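The Last Ten Minutes Before a 10K Start
How small road races are changing the way they fill a corral
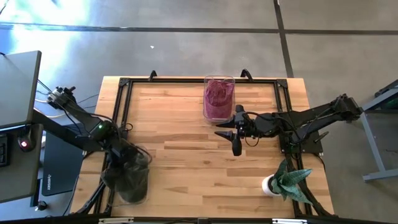
Runners who finished the Basgate 10K in December had one complaint that came up more than the hill or the wind. One of them, writing to the organizers afterward, said she had stood still in the corral long enough to lose the whole benefit of her warmup, and that her first mile was the slowest of the race as a result.

The complaint is a common one at events of this size. Basgate caps its field at 720 runners and starts them from a single road 4 meters wide at its narrowest point. Until two seasons ago, everyone was asked to be in place well ahead of the gun. The front of the field complied. The back arrived late, entered from the side, and ended up mixed in with faster runners.

The current plan divides the field into 4 waves. Each wave has its own holding area on the grass beside the road, with room to jog in place or do short strides. A wave is called forward only when the one ahead of it has cleared the start mat. The gap between waves is set by the width of the first turn, which comes 200 meters after the start and is the tightest point on the course.

Wave assignment is based on a recent finish time entered at registration. Runners with no time on record go to the last wave by default. They can request a move at bib pickup, and a marshal changes the colored strip on the bib. The timing chip does not need to be reassigned, as net time is recorded from mat to mat.

Gun time still decides the podium. Anyone who wants to compete for an overall place has to start in the first wave. This rule is printed on the entry form and repeated on the back of the bib, and it still produces a few disputes each year. Age group awards use net time, so they are open to runners in every wave.

The Prandusetti Winter Series, which runs shorter races on a closed loop, uses a different method. There are no assigned waves. Signs along the fence show expected pace per mile, and runners place themselves. The start is continuous, with marshals holding a rope across the road and lifting it for small groups. Throughput is lower, but the corral never holds more than a fraction of the field.

Self-placement has a known weakness. Runners tend to stand one sign too far forward. The series moved its signs farther apart last season and added walking as a separate category at the rear. Passing in the first half mile dropped enough that the marshals at the first bend were reduced to one pair.

For the runner, the practical advice is similar at both events. Finish the main part of the warmup 10 minutes before the scheduled wave time, not the published race time. Keep a light layer on until the wave is called. Drop bags at Basgate close before the first wave starts, so anything worn into the holding area should be something that can be tied around the waist.

The wave times for the spring race will be sent with the bib numbers. The course is unchanged apart from the finish chute, which moves to the far side of the parking lot.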